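Panholm Relief Fund opens second round of grants for households affected by July flooding

Households in the Panholm district whose homes were damaged by the July floods may now apply for a second round of repair and replacement grants, the Panholm Relief Fund has announced. The new round covers the river villages that were not included in the first, together with homes in the lower town where damage came to light only after floors and walls had been opened up.

The flooding followed 17 hours of continuous heavy rain over the upper valley. The river rose above its banks shortly before 4 a.m., and water entered homes on both sides of the old bridge. Power was lost across the lower town, and the road to Savchuk was closed for three days while debris was removed and the surface inspected. The road has since reopened to all traffic, with a temporary speed limit at the culvert.

Grants in the second round may be used for drying and repair work, electrical safety checks, replacement of heating equipment and essential furniture. They may also be used towards temporary accommodation where a home has been declared unfit to live in. Applicants who received an emergency payment in the first round remain eligible, and the earlier payment will not be deducted from any new award.

"The water has gone, but for many families the longest part of the work is still ahead," said Yaryna Stetsiuk, director of the Fund. "We have heard from residents who did not apply in the summer in the belief that others needed the money more. We would ask those residents to come forward now."

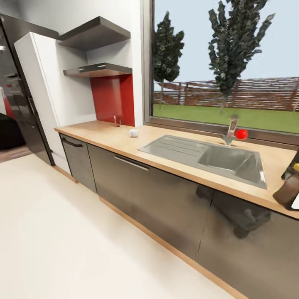
Applications will be assessed by a panel of two, chaired by Antonina Prokopenko, formerly head of housing services for the district. Each applicant will be offered a home visit by a surveyor. Tenants may apply in their own right and do not need the permission of their landlord, although grants to tenants are limited to belongings and accommodation costs. Repairs to the structure of a rented home must be requested by the owner.

Residents should bring proof of address and, where available, a copy of any letter from their insurer. Those whose papers were lost in the flood may instead ask for a written statement from the district office – this is free of charge and can normally be issued on the same visit.

The Fund has also confirmed that its river level warning service will be extended upstream before the spring. Work on the new gauges is being led by Fumiko Sekiguchi, the Fund's adviser on flood risk. Warnings will be sent by text message and by recorded telephone call, and residents who have already registered need take no further action.

"In July the first many people knew of the flood was the sound of water in the hall," said Ms Sekiguchi. "Gauges further up the valley should give them more time to move to safety."

Application forms are available from the Fund's office in Panholm and from the library in Savchuk. Help with completing the form is offered at both places each weekday from 10 a.m. Press enquiries should be addressed to Orest Tymoshchuk at the Fund's office.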